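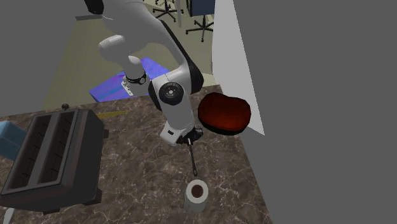 Posted in June, 7.40 pm
By the list member at Juhl

Hi all,

Finally sitting down with a cuppa to answer the sourdough-in-winter question, which has been in my inbox long enough to grow its own crust. I'll quote the bit I'm replying to so people on the digest can follow along.

> I've got my starter going on the kitchen bench and it was going
> gangbusters through autumn, doubled every morning before work.
> Now the cold's come in and it just sits there. A few bubbles,
> bit of a nail polish smell, and the last two loaves came out like
> doorstops. I'm feeding it once a day, same flour I've always used
> (the Drandulach stoneground). Have I killed it? Should I chuck it
> and start again, or beg a spoonful off someone on the list? Also,
> is it worth shelling out for one of those proofing boxes?

Please don't chuck it! It's almost certainly hungry and cold and a bit sulky, and you can fix all of that without spending a cent. Mine does exactly the same every year once the mornings get frosty. I used to panic and start a new one and then end up with two sulky starters in the fridge, plus the guilt.

First, the smell. Nail polish, to me, means it's run through its food and is waiting on you. So before you do anything else, give it a couple of proper big feeds. I take a spoonful of the old stuff (the rest goes in pancakes), then add four spoonfuls of flour and enough warm water to make it like thick porridge. Warm, mind you, like a baby's bath. I was using water straight out of the tap for years and our tap in winter is practically snowmelt.

Then find it a better spot. The bench is the worst place in my kitchen in June, it's right under the window and that window leaks like a sieve. I've tried all of these:

On top of the fridge. Good in our old place, useless here, the new fridge doesn't seem to give off any warmth at all.

In the oven with just the light on. Works a treat, but put a sticky note on the door. I preheated mine for a tray of roast spuds once and cooked the starter, jar lid and all. The smell hung around for days.

In an esky with a jar of hot water beside it. My favourite. Top up the hot water at bedtime and again when you get up and it'll tick along beautifully.

Beside the wood heater. Too hot on one side, and the dog was far too interested.

As for the proofing box, I did have a lend of a Dridano one last winter. Lovely bit of gear, kept everything nice and even, and I gave it back without too many tears. If you're baking every second day and you've got the cupboard space then go for it. For a loaf a week I reckon the esky does the job, and you can still take it to the beach in summer.

Now, doorstops. I don't think it's only the starter. In winter the dough itself needs ages longer, and if you're going by the clock in the recipe you'll be shaping it well before it's ready. The recipe I learnt on said 4 hours on the bench and that's fine in February, but in the middle of winter I've had dough take all day. Look at the dough and ignore the clock — you want it puffy and a bit wobbly, with a few bubbles showing up the side of the bowl. A straight-sided container makes this so much easier to judge. I stick a rubber band round mine at the starting level.

The other thing you can do is cheat and use more starter. I nearly double it in the cold months and nobody in this house has ever complained. It comes out a touch less sour, which the kids like better anyway.

On flour, I like the Drandulach too but it does drink a lot of water, and the bag I opened last month felt thirstier than the one before. If your dough's been stiff as well as slow, try another splash. Or swap a third of it for plain white baker's flour until things perk up. A spoonful of rye in the starter's feed is good as well, mine goes absolutely bananas for rye.

My own loaf this week, since someone always asks: 793 grams out of the oven, decent ear on it, slightly squashed on one side where it met the wall of the pot. I forgot the salt in the one before. Toast with plenty of Vegemite covered up the crime.

If you do all that for six days or so and it's still flat as a tack, sing out and I'll bring you a jar of mine to the Ornach market. It's been going since 2000, been through three house moves and a power outage that took out everything else in the fridge, so it's tough as old boots. I'll have it in the blue shopping bag, so come and find me near the plant stall.

Oh, and to whoever was after the fruit loaf recipe — I haven't forgotten, it's on the back of an envelope somewhere and the envelope is in a very safe place. Will post when it surfaces. Soak your sultanas in tea in the meantime, you'll need them soaked whichever recipe you end up using.

Off to top up the esky.

Cheers from chilly Juhl

Contact the list owner | © Ornach Home Bakers list | Back to top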